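阅读时间 5 分钟

首页 项目 进展报告 安全 联系我们

搜索 请输入关键词 搜索

Lultside 抓取项目进展报告（呈 Nivico 项目管理部）
2021年7月8日
执笔：Mihret Chala

先说坏消息，反正您翻到预算那一页也会看见。本期我们停机两次，第二次停得比较彻底。

按计划，本期应完成3288次取放循环。实际完成614次。差额的绝大部分出在一个故障上，我们给它起了个正式名称叫“夹爪假闭合”，Osaze Okeke 给它起了另一个名称，不便写进报告。

故障表现如下。夹爪收到闭合指令，控制器随后上报“已抓稳”，机械臂于是信心十足地抬起、平移、松开，全程手里什么也没有。日志上这是一次成功。我们最初看到的成功率因此相当漂亮，漂亮到 Bo-ram Jin 觉得不对劲，把录像和日志并排放着看了一个下午，挑出267次日志写着成功、目标却没有挪过地方的循环。上一期报告里的那张曲线图，请您当作没看过。更正后的数据在附件二。

原因有两层。第一层是判据写得太宽：程序只看手指电流是否上升，不问两指之间还剩多大开度。手指夹到一团布，或者彼此顶住，电流一样会上升。这段代码是我写的，注释里还写着“暂时这样”，日期是去年10月。第二层是开度传感器的零点会漂。机器连续运行之后，读数慢慢偏向“有东西”的一边，偏得不多，刚好够骗过我们。

安全方面有一件事必须单独报告。第二次停机之前，假闭合之后的机械臂继续执行下一段轨迹，而 In-ho Hong 当时看到屏幕显示任务完成，正准备伸手进去整理台面。他按了急停，没有人受伤，也没有接触。但“屏幕说完成了”和“手臂不会再动了”在我们这里竟是两回事，这一点不能用运气来管理。当天起，我们执行了以下规定：

进入工作区之前必须按下急停，并口头确认；
界面上“完成”字样改为“本段完成，手臂可能继续运动”，难看，但属实；
降速运行，直到新判据验收为止。

代价是每次循环变慢，Tyra Åberg 算过工时之后沉默了一阵，然后签了字。

新判据已经写好，要求电流与开度同时满足条件，抬起后再复核一次，复核不过就原地停住并报警。零点校准改为每批开始前自动执行。目前正在用最简单的一组物件重测，布面台子，小球和编织篮。

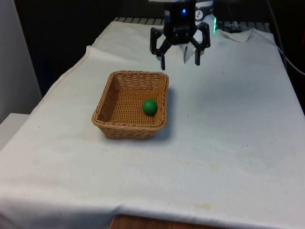
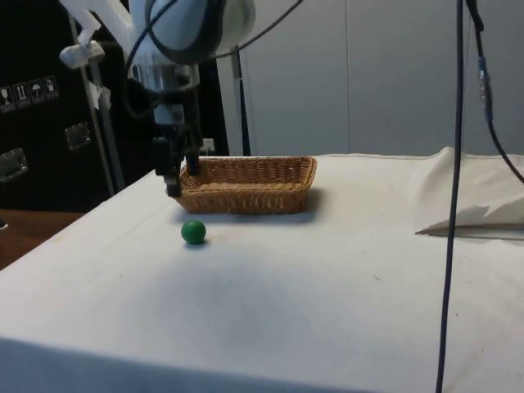
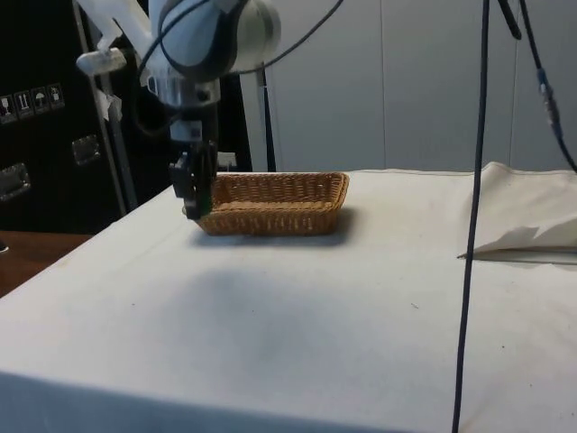

重测的难点在于，失败必须由人来判，不能再让机器自己给自己打分。我们现在给每次循环留三栏：机器怎么说，人怎么看，球在哪里。第三栏最管用。绿球在篮子里就是在篮子里，像第一张那样；第二张里它在篮子前面的布上，那么不管控制器当时多么高兴，那一刻都只能填“篮外”。第一张还提醒我们另一件事：两指张着，中间却挂着一小团皱巴巴的白色东西，纸还是布我不在这里下结论。这类残留正是旧判据最容易上当的地方，所以“指间异物”已列为单独的测试项，每批开始前由人检查，结果记入日志。台布本身也有嫌疑，三张里右侧都有一堆隆起的布褶，夹爪若是偏过去，夹到的就是布。In-ho 建议把布绷紧固定，我同意，材料费很小，列在下期耗材里。

线缆也请一并批准。后两张里有一根深色线缆从上方一直垂过台面前方，这样的走线既挡视线，也可能被手臂带到。Grelside 方面报了线槽和固定件的价，Osaze 认为用现有支架就能解决一半，另一半再买。我们打算先按他的办法做。

需要您决定的事项有两件。其一，原定3288次的目标是否顺延到下一期。我的建议是顺延，并且不要用提速去追，理由见上文急停那一段。其二，是否把已经提交给 Nigatu 团队的旧数据全部撤回。我们能确定有问题的是那267次，其余的也用同一判据打过标签，需要逐条复看，Bo-ram 已经开始了，目前士气尚可，咖啡消耗偏高。

在您答复之前，Nigatu 那边的数据接口保持关闭，急停规定照常执行。校准记录和更正后的循环表随本报告附上，附件三缺一页签字，Tyra 回来后补。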